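In Defense of the Toy Toolbox

I have been thinking about toy tools since March, when I gave away the box that had been sitting under our stairs through two children and four moves. It was a Lirine set, the cheap kind, and I had always felt a little sheepish about it. My friends bought the beautiful ones, the Haslinger workbenches with the beech pegs and the tiny brass vise, and I would admire them over coffee and go home to our rattling plastic bin.

But I have come around to the plastic bin, and I'd like to say a few kind words for it. A child who is pretending to fix the sofa doesn't want an heirloom. She wants a thing that is plainly a tool from across the room, that she can drop down the stairs and leave out in the rain, and that a visiting cousin can sit on without anyone gasping. Ours survived all of that, and a summer buried in the sandbox besides.

What I like best is the teeth. Somebody at a drawing table decided that a toy blade which will never cut so much as a banana should still have a proper row of them, small and regular, running along the edge. Children notice this sort of thing! They run a thumbnail down it to hear the noise, and then they want to know what the teeth are for, and before long you are out in the garage showing them the real one (hung up high, I promise) and talking about grain and sawdust. Plenty of handsome toys have never started a conversation like that in our house.

And then there is the color. I used to wince at it, all those shiny coral reds and pinks that no hardware store ever sold, and now I find it cheerful - it catches the light and you can find it under a couch.

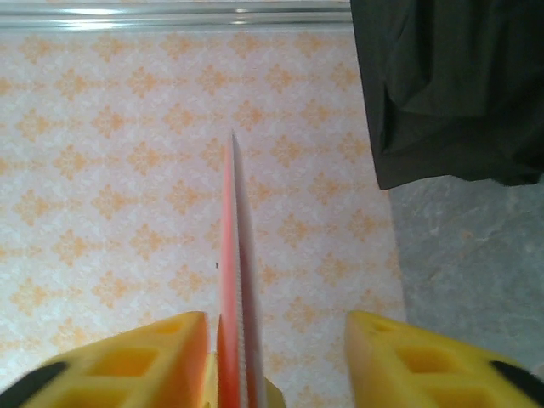 One reader wrote in to say that she agrees about the teeth but will not budge on plastic, as her wooden set has been sanded twice and still gets played with every weekend, and that a toy worth mending teaches a child to mend. I think she has a point, and I'd be glad to have her sandpaper. I would only add that our bin went off to the next family with every piece still in it, apart from one screwdriver my son wouldn't part with.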